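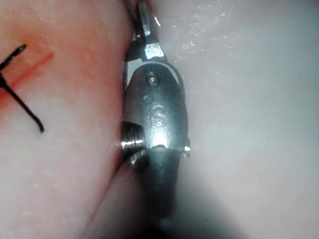 Close to the pad, jaws up and the letter S on the wrist.

August
By the Stenent skills room

Stitching at Stenent: a small gallery

Stitching practice at Stenent has its own page because the main skills page had become too long. The notes with them are partly about what is in the picture and partly about how the sessions are run, as we are often asked about both.

Most people who come to the sessions have tied plenty of knots on a board before they get here. Stitching two edges together is a different job. The edges move when the thread is pulled, and a stitch that looked well placed can end up closer to its neighbour than intended. We spend the first part of every session on spacing alone and leave speed until much later.

The instrument in the first picture has two narrow steel jaws which taper into a pair of prongs. The round pin just below them is easy to make out at this distance, and so are the fine ridges on the left side of the wrist. People starting out tend to watch the jaws and forget about the rest of the instrument. With a soft pad on one side and a pale surface on the other, the wrist can lean on the pad while all the attention is on the tips. We ask them to look at the whole of it before they pull.

Sessions last 70 minutes. That includes setting out and clearing away, so the stitching time is shorter than it sounds. We tried a longer session in the spring and the last few stitches were always the worst ones, so we went back to the old length.

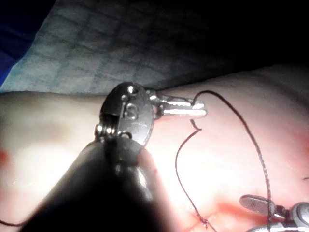 The thread in a tall arc, with the jaws closed on the thread.

The thread goes up from the tip of the jaws, over the top and down in a long sweep towards a second instrument at the lower right. A separate length drops beneath the jaws, makes a small hooked bend and carries on down to the stitch.

Loose thread causes more trouble than anything else on the course. It catches, it slips under the jaws, and it bends where it has been gripped too hard. We give out thread in short lengths for the first sessions and only move on to the longer ones when the short ones are going well. A new length is cut for each attempt. Reusing a bent piece saves very little and makes the next knot harder to judge.

The Doolan handbook has a diagram for the loop which most people find useful. The one in the old Tenard notes shows the same thing from the other side. Either will do, but please don't switch between the two halfway through the course.

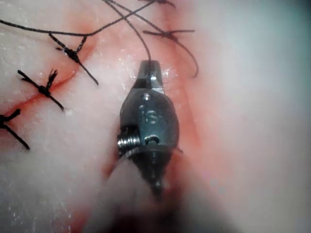 Stitches along the closed line, and one thread end leading upwards.

A thin red seam marks where the edges meet. They are slightly puckered where the stitches cross. A black thread runs up from the tip of the jaws and curves a little to the left.

When we go over finished work we look at three things: the spacing, how flat the edges lie, and the length of the tails. Some puckering is usual in early work. Pulling less on each stitch helps, and so does stopping after every one to look back along the line. We keep a written note for each person, with one point to work on next time. Marks out of 100 were dropped last year because people compared totals and skipped the comments.

We allow 3 attempts at a line in one session. After that it is better to put everything down and come back to it another day.
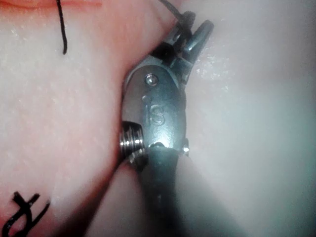

Jaws slightly open, with a thin dark thread running down into them.

The pad is pale pink with fine white flecks over its surface, and its right edge curves down where the instrument presses against it. A thin reddish line runs along near the top left corner.

Working near the edge of a pad takes some care. There is less to push against and the surface gives way sooner. We ask people to start in the middle and work outwards, then leave the last stretch until they have the feel of it.

Clearing up is the same every time. Thread ends go in the small bin, pads are checked over at the bench, and instruments are put back in the order on the wall list. Please tell us if anything is stiff or sticking when you hand it in.

The Rokano room is open for the next set of sessions from September. Bring your notes from the last session, as the first part will be spent going back over them. Copies of the handbook are kept on the shelf by the door and can be borrowed between sessions.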